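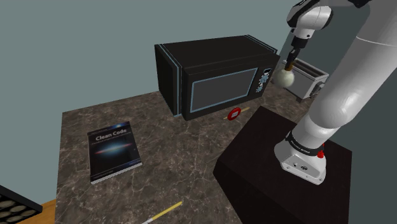
Brokia Kitchen Counters: Questions We Hear Most About Marble

Thank you for stopping by! If you're reading this, you are probably somewhere between falling in love with a slab and worrying about what spaghetti night will do to it, and we have a lot of sympathy for both feelings. Marble has been used in kitchens for a very long time, and it asks a little more of you than some other surfaces do. A marble countertop like the one at the top of the page looks lovely, but most of us have to cook on ours, and that is where the questions start. We've gathered the ones that come up most often in the shop and on the phone, and we update the answers whenever a customer teaches us something new. The last update was 19 September 2026.

Will my marble stain?

It can, yes, though a good sealer buys you plenty of time to grab a cloth. Marble has tiny pores, and oil, coffee, red wine and berries will work their way in if they're left overnight. Wipe spills when you see them (blot them, please, as wiping pushes the spill outward) and you'll avoid most of the trouble.

What is etching, and how is it different from a stain?

A stain is color that has soaked in. An etch is a dull spot where something acidic has eaten away a bit of the polish, and it can happen in a minute or two with lemon juice, vinegar or tomato sauce. Sealer doesn't prevent it. If you tilt your head and see a pale ring that has lost its shine, you're looking at an etch.

Should I choose polished or honed?

Polished marble is glossy and brings out the veining beautifully. Honed marble has a soft matte surface, and etches are much harder to spot on it. We tend to steer busy families toward honed, but plenty of people go polished and are perfectly happy with it. Come and put your hands on both before you decide!

How often do I need to seal it?

Try the water test first. Put a spoonful of water on the counter and leave it for 30 minutes. If the stone underneath has gone dark, it's thirsty and it's time. Most of our customers end up sealing once a year, and quite a few like to do it in November so the counters are ready for holiday cooking. If the water is still sitting up in a bead, leave things alone.

What should I clean it with every day?

Warm water, a drop of mild dish soap and a soft cloth, then dry it with a towel. Skip vinegar, bleach and anything gritty. "Natural" cleaners can be the sneaky ones here, as so many of them have citrus in them, so do read the back of the bottle.

I have an oil stain already. Is it too late?

Very likely not, so take a breath. Mix baking soda with water until it's as thick as peanut butter, spread it over the spot, cover it with plastic wrap and tape down the edges. Leave it a full day, then take off the plastic and let the paste dry before you lift it away with a plastic scraper. An old stain may need three or four rounds, and it will look worse while it's damp.

Can I put hot pans on it?

Marble handles heat better than many people expect, but a sudden change in temperature can crack it, and the sealer doesn't care for it either. Keep a trivet by the stove.

Can you fix a chip?

Small ones along the edge, usually. Katsuhiko Yokoyama does our repairs, and he fills the chip with tinted resin and polishes it by hand. If you still have the piece that came off, tuck it in an envelope and keep it for him, even if it's tiny.

Do you charge for an estimate?

No, estimates are free within 17 miles of the shop. Farther out there's a small travel fee, which we take off the bill if you go ahead.

How long does a new countertop take?

Plan on 9 business days from the final measurement to installation, provided your slab is already in our yard. Your cabinets need to be in place and level before we come to measure, and we'd love to have your sink and faucet on hand too.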